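Oluwaseun Onuoha met me at the front door of Trundex with a visitor badge and a cup of tea, and I knew right away it was going to be a good morning. I had come over from Modow to learn how they write their house rules for shared robot benches, and she had set aside far more time for me than I deserved.

We started with the binder, now in its second version since August. Page one covers people: long hair tied back, no reaching in while the arms are powered, and one named person on the stop button for every session. Teodoro Palacios, who wrote most of it, told me the first draft had 100 rules and the one on the wall has 10, and he is still a little sore over a few he lost. (I took a copy home, with his blessing!)

After that we went through to the benches, where I happily stood around much too long asking questions.

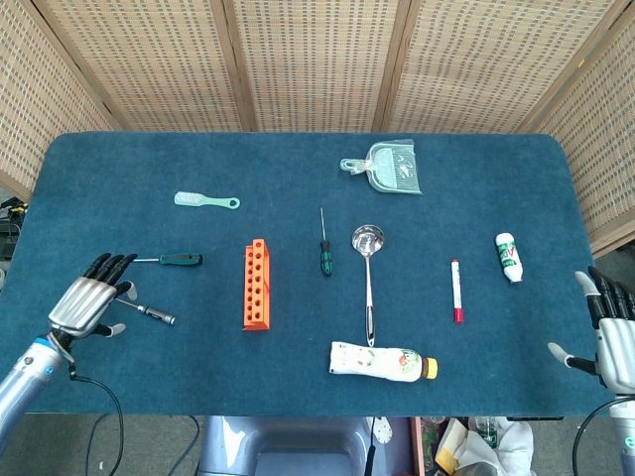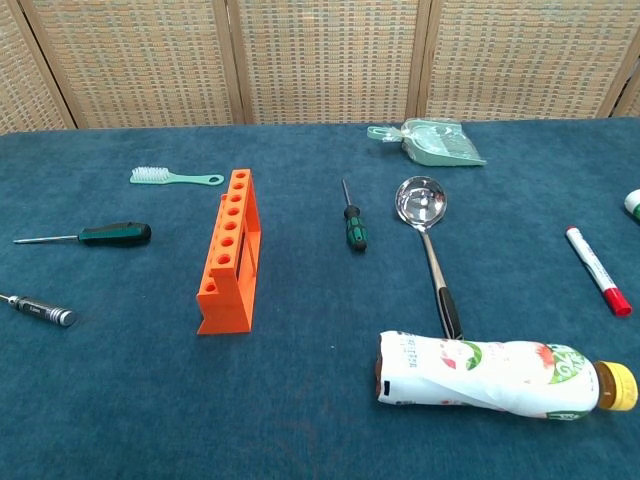 Rule six was the one I most wanted to hear about, the layout rule, and Teodoro had plenty to say. Every item gets clear cloth on its sides before a session begins, and anything with a shaft or a point has its direction noted on the sheet. I asked whether the ladle with its handle end so close to the drink bottle would pass, and he and Oluwaseun had a friendly disagreement — she would move it, he would write it down and carry on. I'm with her, I think. We have nothing like that sheet at Modow, and I'd like Ifeanyi Ojo to try one on our small bench before we borrow anything else.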